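4.2 Open-day demonstration

The second set of trials was run during the open day at the Tallmont site on September 19, 2022. Visitors stood behind a floor line and could ask for a run to be repeated. The Tutow hand carried out the tray task described in Section 3 under the Twal controller, with the same gains as in the laboratory trials. Grip force was limited to 7 N per finger, and the approach speed was lowered from 1000 to 300 mm/min for the final part of the descent. The operator, Saimi Tikkanen, started each run by hand and did not correct the path once the hand was moving.

The view from the wrist camera was shown to visitors on a separate screen. Fig. 5 gives one frame from it, with the fingers close above the raised rim of the black tray. Bright light entered from the right and washed out much of the background on that side.

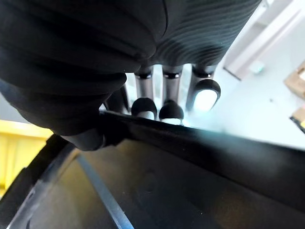
Fig. 5. Wrist camera view of the hand at the tray rim, open-day trials.

Contact detection relied on motor current alone, as in Section 4.1. Camera images were logged but were not used for control. The current threshold was kept at 600 mA for all fingers, including the thumb. Runs that visitors asked to have repeated were logged under a separate label and are left out of Table 3. The Wekport trials, held in March with the earlier finger caps, are treated in Section 4.3.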